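# Corner Organizers and Dry Goods: Notes for the Storage Session

Slot is 20 minutes plus questions. Start with the jars.

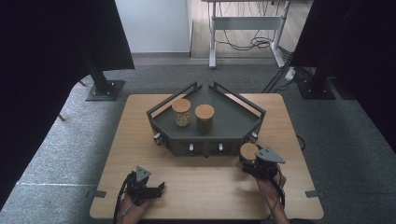 What should go on top of a corner organizer, and what should go in the drawers?

Jars of dry goods go on top, where the contents can be read through the glass. Drawers take packets, scoops, labels, clips and anything else that is flat or ugly.

**1. The shape**

- Five-sided footprint. Two rear edges meet at a back point, and that point goes into the corner of the counter.
- Rails on the two rear edges only. Front stays open so a jar can be lifted out without clearing anything.
- Drawer faces at the front, two knobs at the center, one more knob on each angled side.
- Side drawers need clearance. If the unit is pushed up against a toaster or a knife block, the side drawer on that side is dead space. Say this slowly, it gets asked every time.

**2. Loading order**

Heaviest jar first, as far back as the rails allow. Then the next one beside it. The third goes on the near side, at the right or left corner depending on which hand the cook uses.

Two jars on top and one going on is a good point to stop and check the spacing. A hand has to fit between lids. If the fingers touch the neighboring jar while lifting, move the neighbor.

Round lids waste a little space at the rails compared with square ones. Accept it. Square jars catch on the angled rail and end up turned, and then the label faces the wall.

**3. Weights and volumes**

My test jars at home hold 1000 ml. Filled with dried chickpeas and closed, one came to 1275 g on the kitchen scale, lid included. Rice was a bit more. I did not weigh pasta.

Pause on the slide with the table. Point out that the load on a small top is mostly glass and beans, and that the drawers will start to bind before anything breaks. If a drawer drags after loading, take one jar off and try again before reaching for the screwdriver.

**4. Lids**

- Wooden lids: wipe with a damp cloth, dry the same day, never in the dishwasher.
- Check the seal ring, if the lid has one. Flattened rings let moths in.
- A lid that spins freely on the jar is not closed. Press from directly above.
- Lift by the glass. People lift by the lid, and the lid comes off.

**5. Identification**

Pale contents are the problem. Chickpeas, white beans and some lentils look alike from across a kitchen. Darker goods mostly identify themselves until there are two of them.

Label on the base or the back, date on the lid underside in pencil. Denise Stockdale asked at the Pickering session whether the date should be purchase or best-before. Best-before. Her follow-up was about topping up a half-full jar: do not mix, empty it into a bowl, fill with new, put the old on top.

**6. The Nustport kitchens**

We went through 56 kitchens in the Nustport survey. Main findings for this talk:

- Corner space behind the organizer was usually unreachable and usually dirty.
- Most top surfaces were carrying things that belonged in a drawer (rubber bands, receipts, batteries).
- Drawers were full in nearly every kitchen, and the side drawers were the ones people had forgotten about.

Do not go into the Natitik figures here. They use a different definition of "counter" and it takes too long to explain.

**7. Routine**

Once a month: all jars off, top wiped, rails wiped on the inside face, drawers pulled fully and tipped out. Jars back in the same order. January is when I do the full version, with the organizer lifted off the counter and the underside checked for grit.

The whole job takes roughly 5 minutes when the jars are already labeled.

**8. Likely questions**

*Depth of the unit.* Measure from the wall corner to the counter edge on the diagonal and leave a hand's width in front.

*Oils and vinegars on the same top.* Keep them on a separate tray. Drips run down behind the drawer fronts.

*Light.* Beans fade and cook unevenly after long exposure. Keep the unit out of direct sun or use the jars up faster.

*Flellis liners in the drawers.* Fine, trim to size, no adhesive.

Handout is one page, at the door. Loading order is on the front, cleaning routine on the back.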